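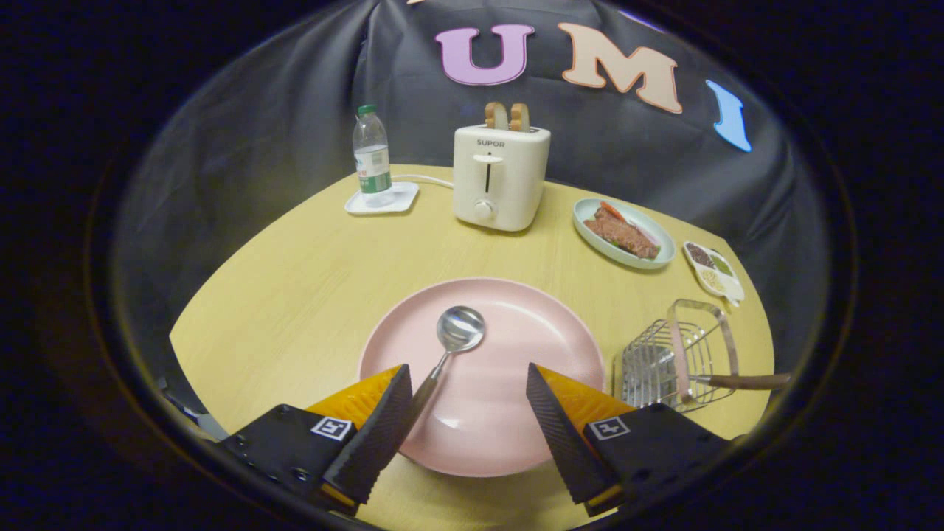
September 2, 2022. Open day, Stadmont hall, breakfast bench. Doors at 9, first visitors before I had found the extension lead. Sandrine Carré wanted a table people would recognize as a table, so we set the round yellow one against the dark cloth, with the big letters pinned up behind. Toaster at the back, two slices standing in it, meat and carrot on the blue plate to the right because Maxence Jacquet holds that breakfast is a state of mind. Pink plate and spoon up front, between the fingers.

The spoon got most of the questions. Polished bowl, hall lights, you can guess what the tracker thinks of that. Matte spoon next time, or a bit of tape on the lights over our end.

Visitor count from the door: 422. Over 9 in 10 asked if it does dishes. Feltden people stayed longest and wanted to try the hand tool themselves – fine, but they squeeze it like a stapler. Checked finger screws after, one turn on the left.

Log ran to 1,413 grasps, 994 kept. Rest are mostly children waving it at each other.

To do: ask Delorme for spare finger pads. Return the cloth to Ireck, ironed if Sandrine is looking. Next one is in December, Maxence has already volunteered me.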